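Gritance Fluler hand-held gripper kit: a few weeks of folding, tugging and tidying

I've been waiting for somebody to make one of these that I could take out of the box and use the same evening, and the Fluler is it. Mine came from Bañez in March, and by bedtime I had my first recordings done and a slightly sore thumb!

If you're on this page you probably know the general idea. You hold the gripper in your hand, do a chore with it, and the camera on top records the whole thing from the gripper's point of view so a robot arm can learn from it later. I train a small arm at home as a hobby (mostly laundry, mostly badly), and up to now I'd been driving it around with a game controller to get my training clips. Anyone who has tried to pick up a sleeve that way will know why I was ready to spend money.

Setup took me 15 minutes, and a fair part of that was hunting for a small screwdriver. The jaws arrive already mounted. You clamp the camera on, plug in the cable, pair it with the Fidance app on your phone and wave the gripper slowly at the printed card until the app beeps. The instructions are short and the drawings are good. I did have to do the card step twice the first time, the second time with the ceiling light off, and it has gone through cleanly ever since.

The trigger is my favorite part. It's a long, light pull and the jaws follow your finger with no lag that I can feel, so you can close just enough to pinch one layer of cloth and leave the layer under it alone. After an hour or so I stopped thinking about it. Fleece is lovely to work with. Thin cotton is harder, and a pillowcase lying flat on a sheet still makes me mutter, but you learn to come in low and push up a little ridge before you squeeze.

I've done most of my recording on the bed. It's a big soft surface at a good height, and there's always something on it that needs folding.

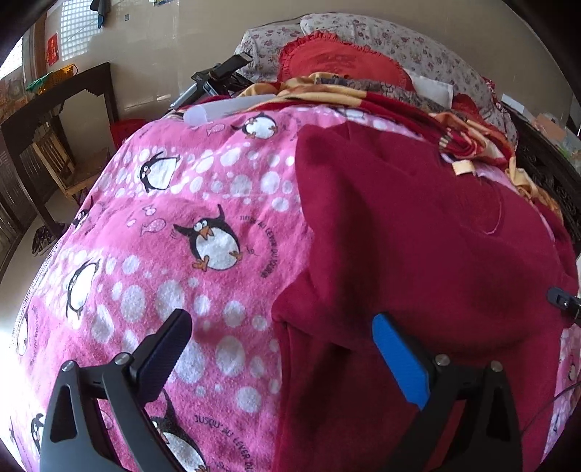
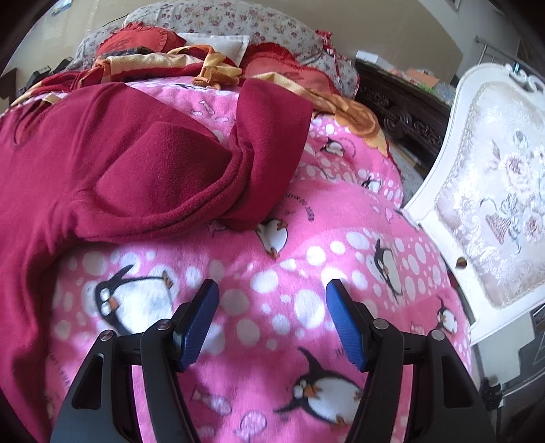
The Fluler at work on the bed, with the pink penguin blanket and the dark red fleece.

The penguin blanket has become my standard test. Fleece bunches up in big soft lumps that are easy to grab, and a busy print gives the tracking plenty to hold on to. I have a plain gray throw that I tried on a Tuesday evening with only the bedside lamp on, and that was the one session where Fidance lost its place and asked me to start over. Turn on a light, or throw something with a pattern into view, and it's happy again.

The view is wide, and I mean really wide. You get both jaws, whatever you're reaching for, and a good part of the room behind it, with the edges bending the way they do with this sort of lens. I was worried the bending would be a problem, but the app handles it when you export and I haven't had to touch a setting. It does mean your recordings will include your furniture and whatever you left out on it, so think about that before you share a set with anyone.

Recording runs at 60 frames per second, and the clips look clean even when I move faster than I should. Export is one button. You can trim the start and end of each take in the app, label it, and throw out the bad ones, and I like that throwing one out takes a single swipe because I throw out plenty.

Now the grumbles, and they're small. The battery gave me 2 hours and then quit with very little warning, in the middle of a take. The cable has a habit of drifting down by your wrist, and I've ended up holding it in place with a bit of tape. The pivot screws on the jaw linkages are worth checking now and then; one of mine had worked a little loose after the second week and the jaw on that side felt sloppy until I snugged it up. I'd also love a left-handed grip. My sister is left-handed and she managed fine, but she said the trigger guard rubbed.

It's heavier than it looks, too. I can go for half an hour before I want a rest, and for me that's a nice length for a session anyway, before I get lazy and start doing everything the same way.

And the results? I recorded 120 takes of picking up a blanket corner and bringing it over, fed them in, and my arm now goes for the corner with some confidence. It misses, it sometimes comes back with a handful of pillow, and it's still so much better than anything I got out of the game controller that I laughed out loud the first time it worked. I haven't tried a full fold yet. That's next, along with socks, which scare me a bit.

I paid full price for mine and I'd pay it again. If you only want to watch a robot do something clever, this kit won't give you that on its own, as you need an arm and a fair amount of patience on the other end. But if you already have the arm and you're short of good training clips, get the Fluler, and order the spare battery in the same box. Bañez charges shipping on the battery alone, as I found out the following week.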